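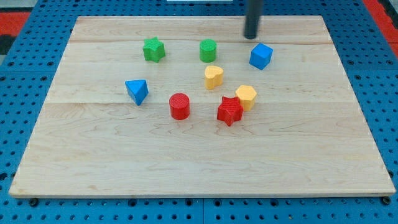 Ticket: Shape blocks will not stay put on the wooden board
Product: Slanina sorting blocks
Status: Open (third time)
Opened by: Tullio Gatti
Assigned to: Pravesh Sithole, Stirkitz support desk

Tullio Gatti, 9:12 am
We bought the blocks in April for the activity room, along with a big maple board to play on. The board sits on our blue pegboard table. Problem: the blocks creep. You set out the star, the cylinder, the cube and the rest, you turn to find a tissue for someone, and when you turn back the whole population has migrated toward the far edge. The children deny everything. Please advise.

Pravesh Sithole, 10:05 am
Thank you for contacting Stirkitz. Could you tell me:
Is the table level?
Is the board fastened to it?
Have the blocks been washed, and in what?

Tullio Gatti, 10:31 am
Level: it looks level, in the sense that I have never seen a cup leave it under its own power.
Fastened: there are bolts in the table near the front corners of the board, and I have been assuming they do something.
Washed: yes. With soap. They are toys in a room full of four-year-olds. They have been washed more often than I have.

Pravesh Sithole, 11:20 am
Please check which soap. Anything with a conditioner or "shine" in it can leave a film, and the little ridges on the blocks are what give them their grip. Fill those up and you have made yourself a set of very small hockey pucks.

Tullio Gatti, 11:48 am
It is called Climuvar and the bottle says "Leaves a Brilliant Glide." I would like it noted that I read this out loud to a colleague before I understood what I was reading.

Pravesh Sithole, 11:55 am
Noted. Wash in warm water and plain dish soap, go over the ridges with an old toothbrush, rinse twice, dry overnight on a towel. Wipe the board with a damp cloth only. Did anyone put anything on the board?

Tullio Gatti, 12:10 pm
Define anything.

Pravesh Sithole, 12:14 pm
Oil, wax, polish.

Tullio Gatti, 12:40 pm
Furniture polish, applied by me, with pride. I did both coats.

Status changed to: Waiting on customer

Tullio Gatti, 8:50 am
Blocks scrubbed and dried. It took 39 minutes, most of it on the star, a shape clearly designed by somebody who has never owned a toothbrush. Polish is off the board, as far as I can tell. The green ones now stay where they are put. The blue triangular one still travels.

Pravesh Sithole, 9:30 am
Good progress. For the triangular one, try this with the room empty:
1. Set it on the board by itself.
2. Bump the table with your hip, normally.
3. Turn the board end for end and do it again.
If it heads for the same side of the room both times, it's the table. If it switches sides, it's the board.

Tullio Gatti, 10:15 am
Same side both times, toward the window. I also bumped the table "normally" enough that a second teacher came in to ask if I was all right.

Pravesh Sithole, 10:22 am
Then the table leans. It may be too little to see. Check the feet on the window side.

Tullio Gatti, 11:02 am
One foot is missing its rubber cap. I found the cap in the dress-up box, inside a shoe. It is back on and the triangle is behaving.

Status changed to: Resolved

Tullio Gatti, 2:45 pm
Reopening. The blocks stay put, but the board itself now shifts when more than one child leans on it. Those bolts I mentioned hold down the table and have no opinion about the board.

Pravesh Sithole, 3:10 pm
Gukano makes a non-slip shelf liner that you can cut with scissors. Put a piece under each corner, a little in from the edge so nobody picks at it. Please don't glue the board down.

Tullio Gatti, 3:12 pm
How would one get glue off, if one had it?

Status changed to: Open
Priority changed from Low to Medium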